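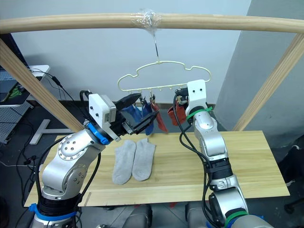

Ticket: Treker two-arm kit, left gripper slow to let go
Status: open, waiting on customer
Opened by: Hammad Zaidi
Product: Treker bench kit, trial unit, with Cilex control software
Handled by: Pirik support desk

Problem as reported

Left gripper (blue band) closes fine, holds fine, then takes its time opening. Job is socks on a clip hanger. Gripper pinches the sock up at the hanger, open command goes out, nothing for a bit, then it opens. By then the arm has already started backing off and it drags the sock with it. Sometimes the whole hanger swings and the next try misses the clip.

Right arm (green band) same job, same program mirrored, no trouble at all.

We are on trial until the end of April and need to decide on buying, so would like this looked at soon pls.

Setup

Both arms on stock mounts, pine board for a table in between. Hanger on a wire hook, hook taped to the wooden rail so it can't slide sideways. Stock jaws, no pads. Cables run loose down the arms, not sleeved. Cilex on default settings except grip force, which we took down to 30 percent for thin socks.

Tried so far

– Power cycle, both arms. No change.
– Swapped left and right gripper cables at the controller. Delay stayed with the left arm.
– Grip force back to default. Delay maybe shorter, hard to say. Socks got pulled out of shape so went back to 30.
– Retaped the hook. Less swing, does nothing for the delay obviously.
– Reinstalled Cilex. Lost our saved poses doing that, the backup button doesnt include them. Please put that in the manual.

Reply from Pirik support, Tuesday 9:40

Thanks for the detail. Sorry about the poses, they live in a separate folder and the installer clears it. I have passed that on.

Can you send the gripper log for the left side? Menu, Tools, Gripper, Save log. Also the open/close cycle count from the same page. And please check whether the cable loop by the left wrist goes tight when the arm is reaching for the hanger. A tight loop can tug on the connector and the gripper then re-sends the command.

Reply from Hammad Zaidi, Tuesday 11:15

Log attached. Cycle count is just over 2,000 on the left, right is lower but didn't write it down.

Log shows 93 lines of "open retry". All left side. None on the right.

Cable loop: at rest it's slack. At full reach toward the hanger it looks ok to me but hard to see from the front, the loop goes up over the camera module and back down. Will have somebody stand on the left and watch it during a run.

Also ran it with mixed socks, blue, red, white, same result. Color makes no difference to the delay, wasn't really expecting it to. Gray one on the table is laid flat, cuff toward the arms, toe away.

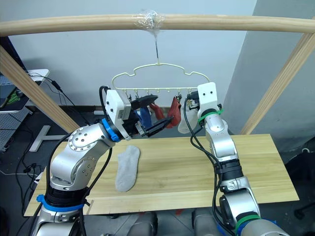 Page 2

Reply from Pirik support, Tuesday 2:05

The retries fit with a connector problem. Please do these in order and stop if one fixes it.

1. Power off. Unplug the left gripper connector at the wrist, look for a bent pin, push it back in until it clicks.
2. Give the cable more slack above the camera module. Move the lower tie down, not the upper one.
3. In Cilex, Gripper, Timing, set "wait for open" to on. The arm then holds still until the jaws report open. It is off by default.
4. Run the same job and send a new log.

If the retries are still there after step 4 we will ship a replacement gripper under the trial terms. You keep the old one until the new one arrives.

Reply from Hammad Zaidi, Tuesday 4:30

Did 1 and 3. No bent pins. Connector felt a little loose, clicked on the second push. Step 2 not done, can't get at the lower tie without taking the arm off the mount, need the long hex key and Cao has it.

Two short runs after that. No sock dragged. Retries in log down to 2. So better, not gone.

Why is "wait for open" off by default?? For cloth I'd want it on every time. Makes each sock a bit slower but I'd take that.

Will do the cable tomorow and send the full log. Leave the ticket open.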